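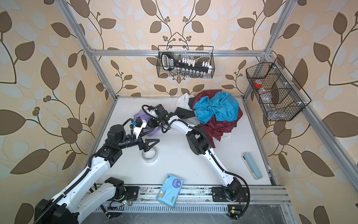 Fiction > Short Stories > March

The Folding Room

The company from Arstead promised we would all be doing more interesting work by spring. I had been folding at Trenuver for 4 years and I was interested enough already, but I signed the sheet.

They put the arms in the back, where the steam press used to be, with leaf wallpaper up on three sides like somebody's aunt's dining room. My new title was cell partner. It paid the same.

"What does a partner do?" I asked the supervisor.

"You watch. If it gets stuck, you press the button."

So I watched. One arm went over to the purple cloth and the other one hung above the roll of tape. 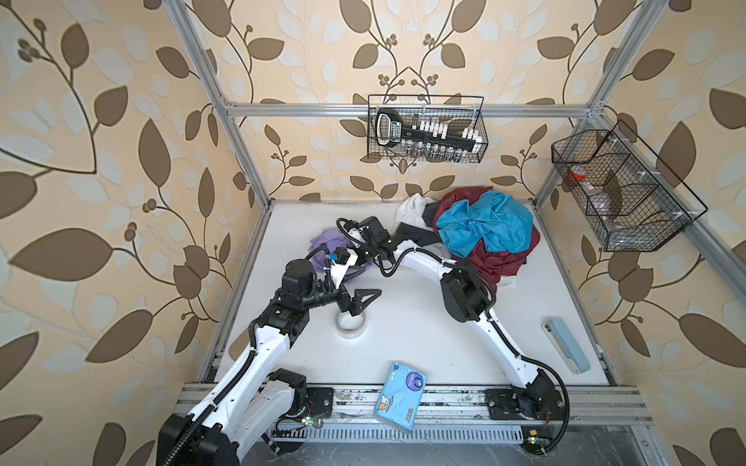 I used to do 700 pieces on a good shift, talking the whole time. The women on either side of me knew about my knee, my sister, the business with the car. Now there were 3 of us left on days, each in front of a different cell, too far apart to talk without yelling.

The supervisor came by with a tablet. He said the Hoshino plant had cut its folding crew and morale was up.

"Whose morale?"

He scrolled for a while. "It doesn't break it out," he said.

On my break I took a towel off the cart and folded it, thirds and then half. I did another. By the time the buzzer went I had a stack up to my elbow, and he was standing there with the tablet, asking which column he should put those in.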